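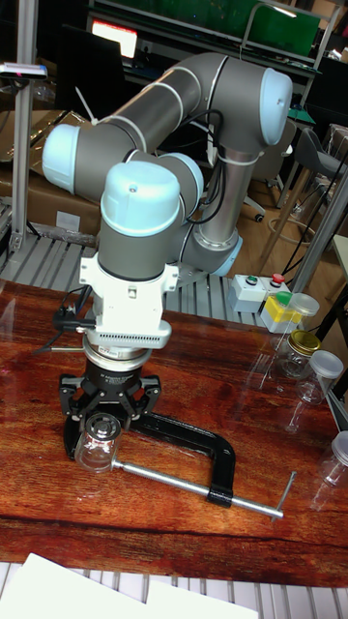
Six-axis arm with three-finger gripper holding a glass jar, Kostness cell.

Kostness Jar Handling Data Card: Equipment Plan

This card accompanies the Kostness recordings and lists the items to be budgeted by sites that wish to repeat the work.

Gripper finger pads: 12 sets per year
Glass jars, mixed lids: 30
Spare cable clips and ties: 775
Delivery time for a replacement gripper: 23 working days

The arm and control box are purchased once and are not included in the yearly request. Requests for the coming year must reach Doolan by the end of July.

Revised 9/21/23

Related items
Gumari Conveyor Cell: Cost Sheet
Folero Gripper Purchase Notes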